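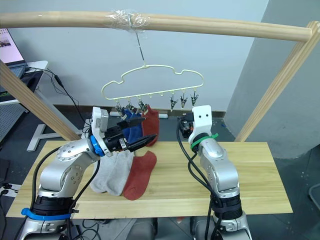
Socks on a cloud-shaped hanger, clipped up on a wooden drying frame.

Sock night is back at the Cukgate community laundry room, and this year the pairs have a cloud to hang from!

The laundry's annual sock drive opened Friday, November 2, 2018, and it runs until every clean pair has found its way into a winter bag. Neighbors were carrying in shopping bags of socks before the doors were even unlocked. By closing time the sorting tables had taken in 142 pairs, which beats last year's whole first weekend.

"I thought we'd get a slow start with the rain," said Hala Yammine, who runs the drive with her neighbor Yolanda Grajales. "Then a man came in with a pillowcase full, all washed, all matched. I could have hugged him. I think I did."

The new hangers are getting plenty of attention. They're cream-colored and shaped like clouds, with a wavy outline, a row of little beads along the bottom bar and six small clips dangling underneath. Each one hooks over the rod of a wooden drying frame that stands right on the table, so nobody has to bend down to a basket or reach up to a ceiling line. Kids love them. Plenty of grown-ups do too (one grandmother asked three times where she could buy one).

Grajales picked up the hangers in July at a closing sale in Stumen and kept them in her hall closet all summer. The frames came later, after a few evenings of sawing and sanding at Sirkka Hirvonen's place on the Turunen road. A slanted post at each side, a rod across the top, and that's all there is to it.

"I wanted something you could carry under one arm," Hirvonen said. "The first one leaned like a tired horse. The second one stands up beautifully."

A wire hook and a wrap of clear tape keep the cloud from sliding along the rod. Hirvonen says she has plans for a neater fitting, but the tape has been doing a fine job and she's in no hurry.

Hanging goes by color. Dark blue socks go up next to dark blue, reds next to reds, and the light grays wait flat on the table for their turn. One sock to a clip, held by the cuff, and mates side by side so a missing one shows up right away. Once a pair is dry, it comes down, gets folded together and goes into the box for its size.

Singles are welcome as well. Last year's drive ended with 70 socks that had no partner, and Tuulikki Rautiainen took every one of them home and sewed them into draft stoppers for the drafty apartments on the north side of the building. She's ready to do it again. "Bring me the odd ones," she said. "The stripy ones especially. I have a whole window waiting for stripes!"

The finished winter bags will each hold socks, a knit hat and a bar of soap. The Nurance bakery is adding a coupon for a loaf of rye bread, good through the end of the season. The organizers are hoping to pack 75 bags, up from 50 last year, and after the first evening they sound pretty sure they'll make it.

Yaowalak Chantharasri, who moved to the neighborhood in the spring, stopped by to drop off two pairs of wool socks and ended up staying until the lights went off. She spent most of the evening clipping up children's sizes and chatting with the people at the next table.

"I came for five minutes," she said, laughing. "Now I know everybody's name and I've been invited to two dinners."

The drive takes socks in any color and any size, from baby booties to thick work socks. They can be new or gently worn, as long as they've been washed. Socks with small holes are fine if the rest is sound, as Rautiainen will darn them during the afternoon sessions. She's also offering to show anyone who's curious how it's done, and she has needles and yarn to lend.

Drop-off is at the side door of the laundry room, next to the bike racks. Please tie matching pairs together with string or tuck one into the other, and put singles in a separate bag marked for Tuulikki.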